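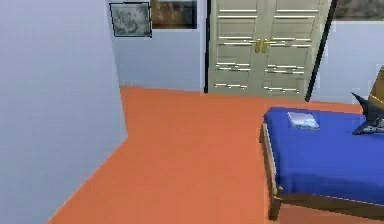 Drerkari field map: limestone layer in the wrong place
Status: open, waiting on me
Opened: September 21, 2025

Hello again, me with the Dorkcombe map. I've got the Drerkari app on my tablet with the Papadakis geology layer loaded over it, and I use it for walking the limestone edge and marking where the pavement gives way to shale. It worked beautifully right through August. Then I let it update, and now every rock boundary sits too far to the east. I measured it against the old quarry wall, which I trust more than I trust the tablet, and it's out by 56 metres. Paths, streams and field walls are all where they should be. It's only the geology that has wandered off.

What I've tried so far: closing the app and opening it again, restarting the tablet, deleting the layer and downloading it afresh (over 500 MB on a village connection, so please don't ask me to do that one again!). No change at all. The position dot is fine too, I stood on the stile at the bottom of the combe and it put me on the stile.

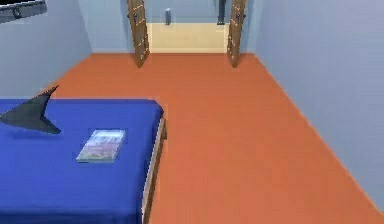

The colours have gone funny as well, and I can't tell whether it's the same fault. The limestone used to come up in pale bands so you could pick out the separate beds, with a little dashed line where the fossil layer runs. Now the whole outcrop fills in as a single block, the same royal blue as the bedsheet in the picture, and hardly a change of shade anywhere across it. If I tap on it I still get the right name and age for each bed, so the information must be in there somewhere. The shale and the clay look normal.

Update, later the same day

Thanks for the quick reply. You asked which grid setting I'm on. It was on "automatic", and I've now tried all three of the choices in the list. The first makes no difference. The second throws the rocks clean off the map. The third brings the boundaries back to the quarry wall, more or less spot on, but then my own notes move instead — all the little pins where I'd logged springs and sinkholes have slid off to the west. 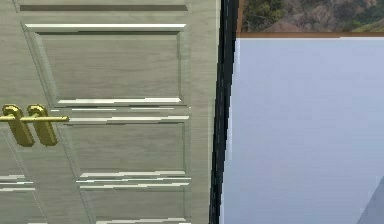
So I've put it back on automatic for now, as I'd sooner have wrong rocks than wrong pins. The pins took me two summers. They were made on my old Grolex handset and brought across as a file, if that helps, and I still have the file. Would it be safe to wipe them from the tablet, change the grid and bring them in again? I don't want to press anything until you say so.

I've sent the log from the settings page, which was the other thing you wanted. The bands are still missing with the grid on any of the settings, so I suspect that one needs a ticket of its own. Shall I open it or will you?

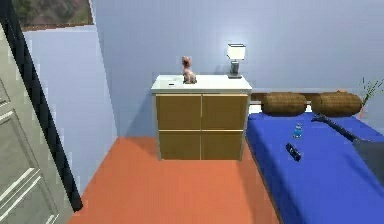 Bedroom corner with an open door, a wooden cabinet and a blue-covered bed.

Last thing: the scale bar has disappeared when I turn the tablet sideways. It isn't urgent and I can manage without it, but I thought you'd want it on the list.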